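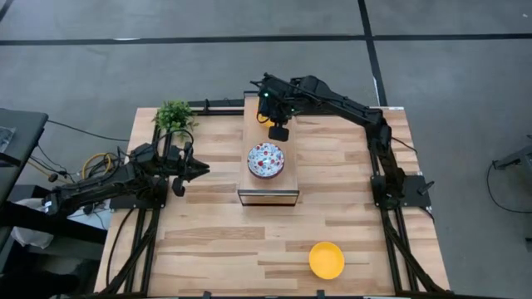 Ruairí Fitzgerald wrote back after the May dry run that the first slide should stay up longer, and that a room of engineers would want to know why anyone still moves the arms by hand when a simulator can produce 1000 runs overnight. Fair question. I take it first.

Slide 1. Leave it up for the whole answer. Two arms, one tabletop, one operator. Simulated contact is still poor for thin rims and curved walls. A bowl that slips a little in the fingers behaves differently in the model than on the wood. We use the simulator for reach checks and nothing else.

Point at the patterned bowl on the box, then at the plain yellow one on the tabletop. Different heights, so the approach has to change. Do not go into grasp planning yet. Abilio covers it after the break.

Slide 2. Two ways to show a task.
By hand: the operator holds the arm and walks it through the motion. Good feel for force. The operator's body gets in the way of the cameras, and two arms at once is hard for one person.
By remote control: the operator moves a pair of leader arms and the work arms follow. Clean video. Force feedback is weak or missing, so new operators press too hard.
Say which one we picked for Erkier (remote) and move on.

Slide 3. Operator variation. Itziar Herrero and Ramiro Collado recorded the same task, 100 demonstrations each. Ramiro pauses before closing the gripper. The policy trained on his set pauses too, sometimes for 6 seconds. Play the clip with the sound off.

Slide 4. What we throw away.
- runs where the operator stopped to think
- runs with a regrasp, unless the regrasp is the task
- runs where the idle arm drifts
Someone will ask about keeping failures. We keep them in a separate folder, labeled, and have not trained on them.

Slide 5. Start positions. Move the objects between runs. Five fixed positions gave us a policy that worked at five positions. Gurkura had the same result with their own setup - cite the Manzano workshop talk, it is in the references slide.

If short on time, skip 4 and go to questions. Clicker is in the side pocket of the laptop bag, spare battery with Eusebio.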